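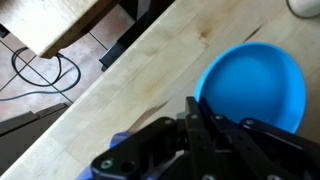
A blue bowl on a light wooden tabletop.

Credit balance not returned after supplier change
Posted in: Household Energy > Billing and Accounts
Sun 25 August

Olden Street Tenant

I wish to ask for guidance on an electricity account. My former supplier was Hirnik Energy. I moved to Numstead Power & Light at the end of my contract, and the move went through on the date stated in the letter. The final bill from Hirnik shows a credit in my favor of $91. The bill states that the credit "will be applied to the account." The account is closed, and I have received neither a check nor a bank transfer.

I have written to Hirnik twice. The first reply said that the final meter reading was under review. The second said that the credit could be moved to a new account if I chose to return as a customer, which I do not wish to do. The reading on the final bill matches the opening reading on my first Numstead bill to the last digit, so I do not understand what is under review.

Am I entitled to the money in cash, and to whom should a complaint be addressed? I would also like to know whether I may hold back payment to Numstead until the matter is settled.

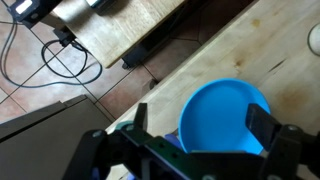
Blue plastic bowl, tabletop.

Haberkorn Consumer Desk

The answer to the last point is no. Numstead Power & Light is a separate company and is owed payment for the electricity it supplies. Withholding payment may lead to late fees and would not assist the claim against Hirnik.

With regard to the credit, the starting point is the contract that was in force on the day the account closed. Please look for a section headed "Closing Your Account" or "Final Bill." Supply contracts commonly say how a remaining balance is to be returned and within what period. If a period is given and it has passed, the request should quote that section by number.

The following steps are suggested.

Send a written request for a refund to the complaints address on the final bill, and mark it as a formal complaint. General customer service messages are often handled by a different office and may not be logged in the same way.

State the account number, the closing date, the final reading and the amount of the credit. Attach a copy of the first Numstead bill showing the opening reading.

Ask for payment by check to your present address. State plainly that you do not agree to a transfer of the balance to a new account.

Ask for a reply in writing within 4 weeks, and keep proof of mailing.

If the reply is unsatisfactory, or if none is received, the complaint may be taken to the state office that oversees retail electricity suppliers. Rules differ from state to state, and that office can confirm which apply to you. It will normally ask whether the company has first been given an opportunity to respond.

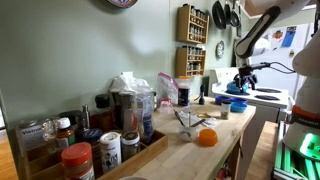

Kitchen with a white electric stove and refrigerator.

meter_reader_ret

Had the same with Hirnik, for a little over $100. It was paid in September, 2 weeks after I sent the formal letter. They had an old mailing address on file, so check that first.

Olden Street Tenant

I thank both members for their replies. The contract does contain a section on final bills, and the period stated in it has passed. The letter will be mailed tomorrow.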